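Part-time gym floor assistant, Weltstead

The Buchanan hall needs one person to tape floor markings and pick up tennis balls after the junior sessions. Shifts are 5 hours, paid at $100 per shift. No experience needed, but you must be able to kneel and bend.
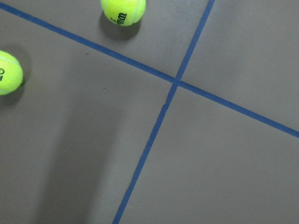 You will also pull up old tape and sweep. We start in May. To apply, leave a short note with your phone number at the Weltstead front desk, box 53.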